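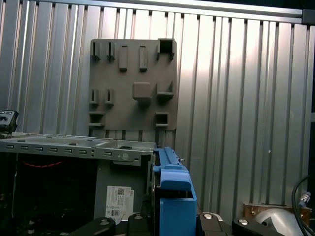
*Fig. 1 - Bench position with the case open. Grey fixture plate on the ribbed wall behind.*

## Week 3: Inside the desktop case

These notes go with the Durnura lab session. Read them before you come in, and bring a pencil. The practical sheet is separate and Nathalie McIntyre will hand it out at the start.

The lecture covered what each part of a desktop does. The lab is about where the parts are, how they are held, and how to get your hands in and out without damaging anything. Most of the faults we see in student rebuilds are mechanical ones: a plug not pushed home, a screw left out, a wire lying across a slot.

### The chassis

The chassis is the sheet-metal body of the computer. It holds everything else in position and it takes the weight when you move the case. Look at the upper edge of the case in Fig. 1. The rail has a long row of small rectangular slots punched along it, and there is a small round screw near one end.

Things to know about sheet metal:

- Folded edges are usually safe to hold. Cut edges often aren't, so check before you grip.
- Slots can do several jobs. Some let air through, some take the tabs of a side panel, and some are left over because the maker uses one pressing for several models.
- A panel that won't slide has usually missed a tab. Lift it off and start again. Don't thump it.
- Screws into sheet metal have very little thread to bite on. Start every screw by hand, then finish with the driver.

In your notebook, sketch the open side of your case and mark any slots, cut-outs and screws you can find. Leave room on the page for the board, which you will add later.

### The fixture plate

The grey plastic plate on the wall has different shapes moulded into its face: hooks, raised blocks, a ledge, and square sockets that are open at the front. Learn the names, because the practical sheet uses them.

| Name | Shape |
|---|---|
| Hook | Small tab with a thin upright lip |
| Block | Solid raised shape, tall or square |
| Ledge | L-shaped, short wall and flat shelf |
| Socket | Hollow square with an open front |

The hooks are in pairs, one pair directly under the other. When the sheet says "upper hooks" it means the top pair. Leave the plate on the wall - it comes down only when Everett Wojcik changes the layout between terms.

### The board

The motherboard is the green board inside the tower. You will mostly be looking at it on a slant, and that makes connectors hard to judge. Move your head, or turn the case, until you can look straight along the plug.
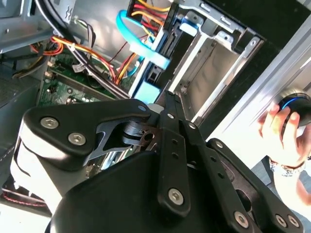 *Fig. 2 - Looking into the open tower, with the green board at an angle and a small white connector near the middle.*

Start from the white connector in Fig. 2 and find the thin wires leading away from it. Small plugs like this are easy to overlook and easy to pull by accident. General rules for any plug on a board:

1. Shut down, switch off at the wall and pull the power lead before you reach in.
2. Touch bare metal on the chassis.
3. Find out whether the plug has a latch. If it does, press the latch first.
4. Hold the body of the plug. Never pull on the wires.
5. If it hasn't moved after 3 gentle tries, stop and ask.

Going back in, line the plug up by eye, press evenly and check that it sits level. A plug that is up at one end is only half in, and may work on the bench and then fail when the case is carried down the hall.

Also find the dark slot along the edge of the board and add it to your sketch. Keep fingers off the solder points. Old boards can have sharp ends there, and skin oil does the metal no good.

### Notebook check

Your page for this week should have:

- the chassis sketch, with slots and screws marked
- the board drawn in, with one connector labelled and the direction of its wires shown
- two or three sentences on how you would tell a seated plug from a half-seated one

The notebook page is worth 3 marks. Spelling isn't marked but labels have to be readable.

### Reading

Course reader, page 19, on chassis layouts. The Ferreira handout on connectors is optional, but the drawings of latches are good. Next week is drive bays, in the Tindorano room.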